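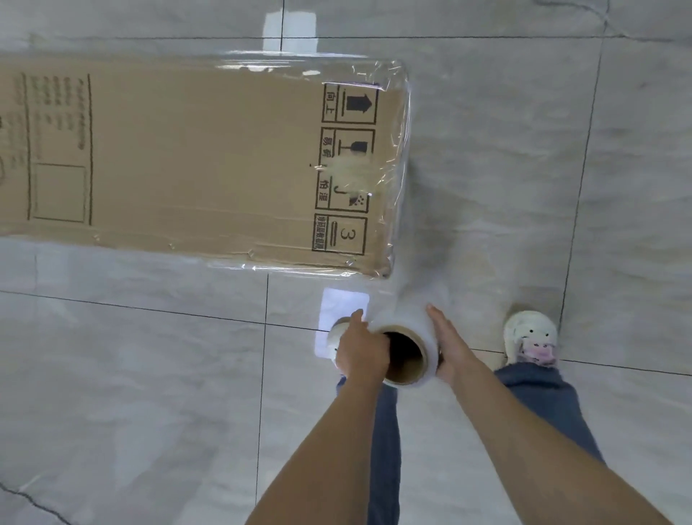 Monday, packing the long flats for Clondberg

Started at 11 with the easy one, on the theory that a success before lunch is good for morale. It's the long flat carton from the Mosham order, tan corrugated, all the marks printed at one end. Did it on the floor again. The bench is still under Ertuğrul's shelving parts, and anyway the bench is shorter than the carton.

Film: clear stretch, the Delić rolls. We're down to 2 after this one. Hema says the Lala film was better and cost less. Hema also says this about tape, coffee and the old landlord, but on film I'm starting to think she has a point. The Delić stuff clings to itself with real devotion and to cardboard only when it's in the mood.

Method, so I don't have to reinvent it in November:

Start at the end, not the middle. Tuck the loose tail under the carton and let the weight hold it. Two turns on the same spot before going anywhere.

Overlap by half the width. I keep drifting to a third because it looks faster. Then I have to go back over the gaps, and that eats the time I saved and then some.

Pull from the roll, low down, both hands on it. When I pull up, the film ropes. Once it has roped it stays roped, and you either cut it or live with a cord across the carton like a badly wrapped ham.

Corners get an extra turn. Clondberg sent one back in the spring with a corner you could have poured soup through.

The end is where it goes wrong for me every time. The film comes around the square edge, bunches, and puts its worst creases right on top of the handling marks. You can still make out the wine glass and the umbrella, but the umbrella looks as if it has been through the weather it's warning about.

Asked Ertuğrul whether it matters. He says the driver reads the arrows and the glass and takes the rest on faith. I have met the driver and would put it lower than that. 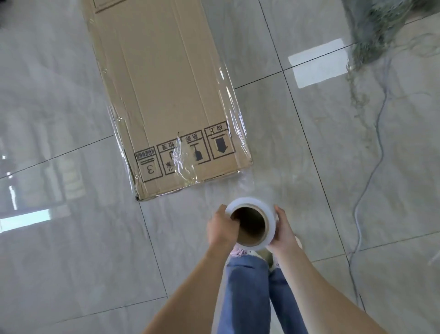 While I'm on marks: the stacking one says 3 layers. Our rack in the back currently holds cartons like this in a pile that I'm going to describe as "more than 3" and leave there until someone helps me move them. Hema, if you're reading this, that's you. Thursday's no good for Ertuğrul, he says, and he said it before I'd named a day.

The arrows are the other thing. "This way up" points along the length, so read strictly the carton should travel standing on its end. At that length it won't stand in our doorway, let alone in the van. We've been sending them flat since the first order and Clondberg has never mentioned it. I'd like to ask Mosham what they had in mind when they ordered the print. I'd also like not to hear the answer.

Cost, for the sheet: the film order was 435 for 40 rolls, delivery in. Works out at a bit under 11 a roll, so cheap per roll and less cheap per usable yard, if you take off what I ball up and throw at the bin. Haven't worked out that second figure. Don't plan to.

Knees: complaining. The tile is handsome and has no give in it at all. There was a foam mat in here at one time, gray, with a bite out of one corner. If anybody has it at home, bring it back and I won't ask.

Still to do:
– labels (printer is out of ribbon again)
– move the pile, see above
– ask Lala for a price on 40 rolls, same width
– find the good knife. The other one tears the film and then the carton, in that order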